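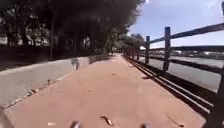 3. Planning the Purchase

Complete this section before placing an order for a Rolix outdoor unit. The figures apply to single-unit sites such as riverside paths, parks and campus walks.

3.1 Survey the route

1. Walk the full route at the time of day the unit will operate. Repeat on a Saturday if the path is open to the public.
2. Record the surface type, every change of surface and the condition of the edges.
3. Note fences, hedges, curbs and low walls. Mark any stretch where a rail fence is the only barrier between path and water.
4. Note where low sun puts fence or tree shadows across the path. Strong shadow bands call for the wide-range camera option (Table 4).
5. Enter the route length on Form B. One battery covers 400 meters of patrol loop, 12 times per charge.

CAUTION: Do not order the standard wheel set for paths that collect leaves or grit. Select the sealed set.

3.2 Build the budget

1. Enter the base unit price from your Panyasiri quotation.
2. Add $2,837 for the dock, charger and ground anchor.
3. Add one spare battery for each operating shift.
4. Add operator training. Two people per site is the minimum.
5. Add the yearly service plan. The first payment falls due in month 13.

NOTE: Civil works are not included in the quotation. The Femwood site needed a new power run to the dock, and this was billed separately by the electrical contractor.

3.3 Submit

Send Form B and the budget sheet to Duangjai Somboon at the Clitinham office. Orders received by the end of May ship in the summer batch. Site approval must be on file before a delivery slot is assigned.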